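Clothes Reuse Among First-Year Students
Project report, Group 3
Weronika Sikora, Phúc Tôn, Heriberto Henao
Submitted November 10, 2022

1. Background

Our project looked at what students do with clothes they no longer wear. The halls at Bumodport have a textile bank by the main gate, but we did not know how many residents used it or what they put in it. Our supervisor, Fotini Papadakis, suggested we keep to one type of garment, so we chose T-shirts. 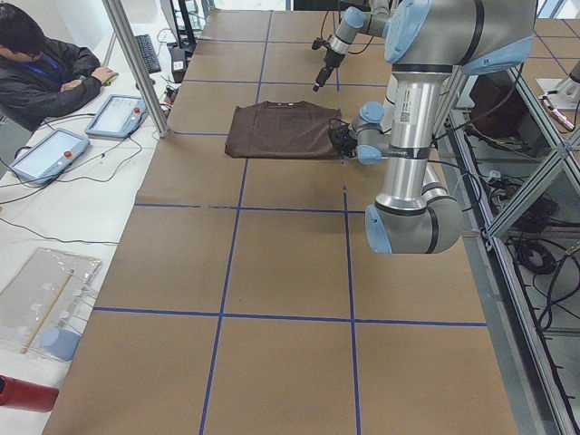 T-shirts are cheap, most students own a lot of them, and they are often given away at events. This makes them easy to ask about in a short survey.

2. Method

We handed out a paper questionnaire in September and received 213 completed forms. It asked how long people keep a T-shirt, why they stop wearing it and where it goes afterwards. We then held longer interviews with 11 residents. Phúc wrote the questions and Weronika typed up the answers. Forms with no answer to the last question were left out before we started.

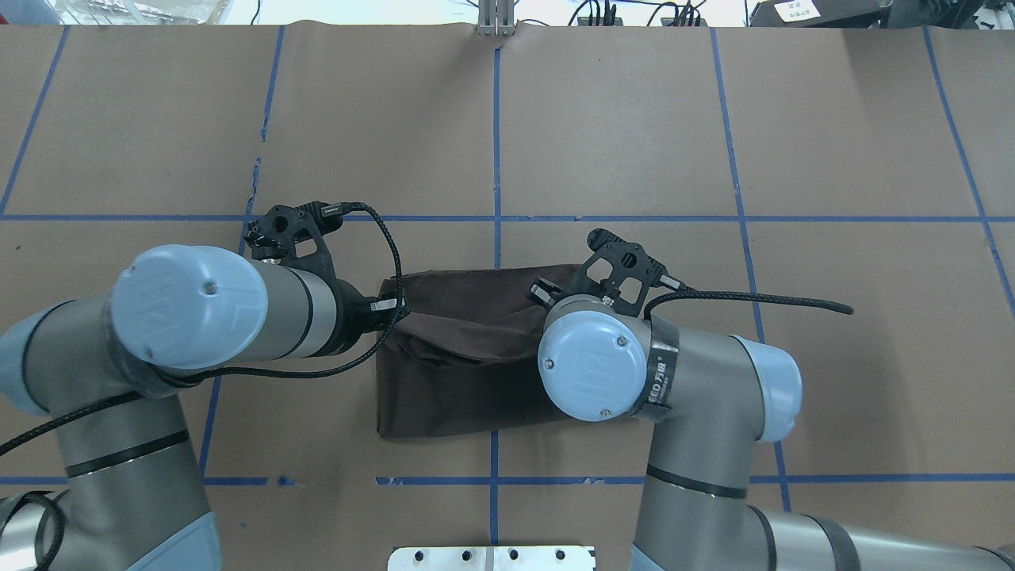 3. Results

The most common reason for giving up a T-shirt was fit, followed by fading. Holes came lower than we expected. Up to 40 of the forms mentioned the textile bank, though some of the handwriting was hard to read. Many more people said the shirt stayed in a drawer or was used for cleaning.

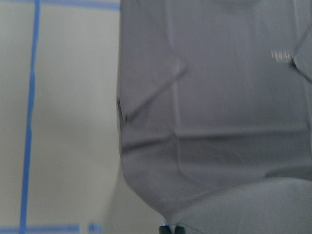
In the interviews, several people said they did not know whether the bank took worn items. The sign on it only says "clothes and shoes". One person had been taking hers home to a charity shop each term.

4. Discussion

A clearer sign would be the cheapest change.
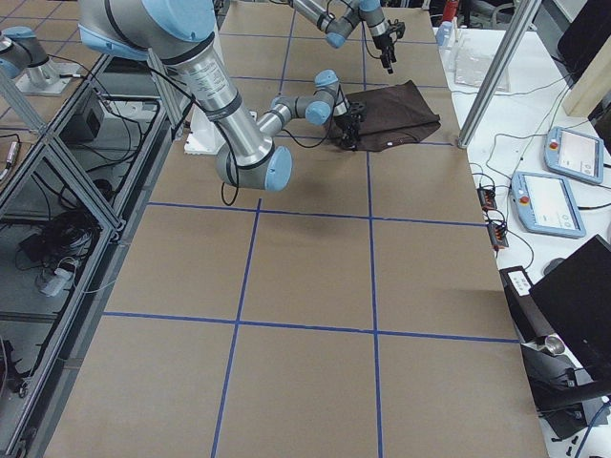 We also think a swap rail in the laundry room could work, as residents already wait there. The survey only covered first-years in one set of halls, so the results may be different for older students in shared houses. We did not weigh what was in the bank, and this should be done if the project is repeated next year.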